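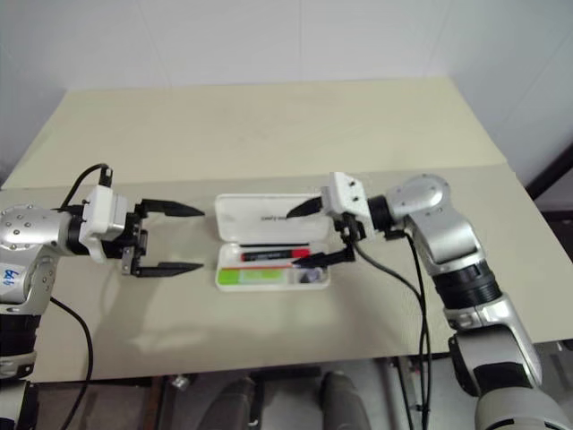
Gillent library keeps its Saturday hours

September 30, 2023
2 min read
Print | E-mail | 6 shares

Good news for those of us who can only get to the library at the weekend! I popped in this morning to take back a very overdue cookbook (sorry) and found a notice on the door saying the Saturday opening is staying after all, right through the winter.

You'll remember the council wanted to shut the Gillent branch on Saturdays and send us all over to Daltau instead, which is fine if you drive and a proper nuisance if you don't. The bus takes 45 minutes each way and that's on a good day. A petition went round the shops at the start of September and got 996 names, mine included, and I gather a fair few came from people over in Roton who use our branch as well.

I had a quick chat with Valbona Kadrić, who runs the front desk, and she was chuffed to bits. "We had people coming in just to ask if it was true," she told me. "I've been saying yes all morning and I'm not tired of it yet."

There is a catch, mind. Saturdays will finish at one o'clock instead of four, and the upstairs reading room stays locked until the damp is sorted. The building dates from 1805 and the roof has been patched more times than my gardening trousers, so I wouldn't hold your breath.

Story time for the little ones moves to ten o'clock, in the corner by the large print books. Returns can still go through the slot on Khondokar Street when the doors are shut.

3 comments
Print this page | E-mail to a friend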